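How Do You Teach a Robot to Fold a Shirt?

Folding a shirt feels easy. You have done it so many times that your hands know what to do. A robot starts out knowing nothing about shirts. It doesn't know which end is the collar, or that a sleeve will flop over when you lift it.

You could try to write down every step for the robot. Pinch here, lift this high, move this far. People have tried that, and it works well for hard things like metal parts, which keep their shape. Cloth is different. Drop the same shirt twice and it lands in two different heaps, so a list of exact moves is soon wrong.

The other way is to show the robot. At the Hurkcombe workshop, people teach cloth jobs with a tool called a hand-held gripper. It has two soft fingers that open and close. A person holds the tool and does the job with it, picking up cloth, shaking it out and laying it flat. A camera on the tool records what the fingers are near.

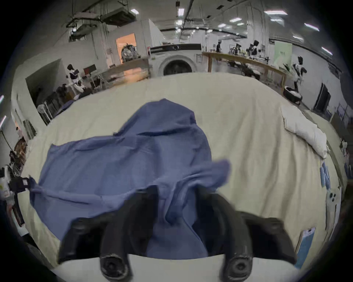 One try at a job, from start to finish, is called a demonstration. A single demonstration doesn't teach much. For its first towel lesson, called Moulin, the workshop recorded 3011 of them. The shirt lesson, Urnov, needed 4000. People took turns, because hands get tired – and because each person folds a little differently. That is useful. A robot that has seen many ways to fold has a better chance when a shirt lands in a strange shape.

Mistakes can be useful too. If a corner slips away and the person goes back for it, the robot can learn how to go back for a corner. Some tries are no good at all, such as when the camera gets covered. In the shirt lesson, 282 were thrown out.

After that, a computer program studies the recordings. It looks for patterns that link what the camera saw to how the fingers moved. This is called training. When it is done, the program is put into a robot whose fingers are like the ones on the tool, and the robot gets a shirt it has never seen.
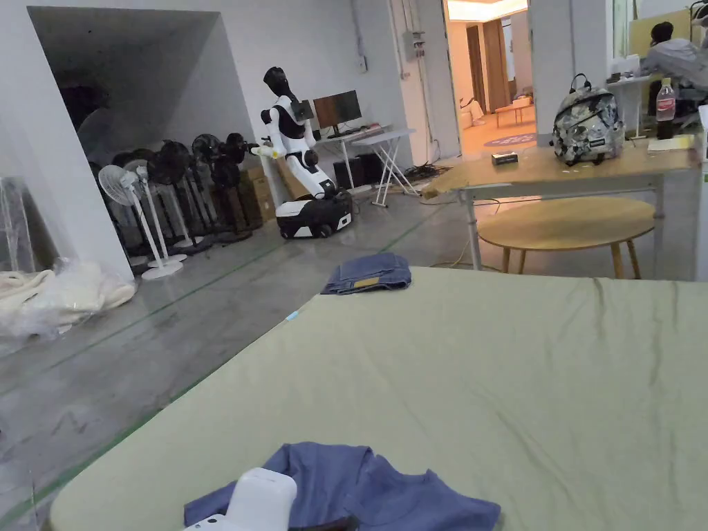 Is there any other way to show a robot what to do?

People can also drive the robot from a distance, which is called remote control or teleoperation. The person moves a set of handles, and the robot's arms copy the moves. The robot records its own arms while this goes on. It is slower than using a hand-held tool, but the moves are sure to be ones the robot can make.

Words to know

Gripper: the part of a robot that holds things.
Demonstration: one recorded try at a job.
Training: when a program studies many demonstrations.
Teleoperation: driving a robot from a distance.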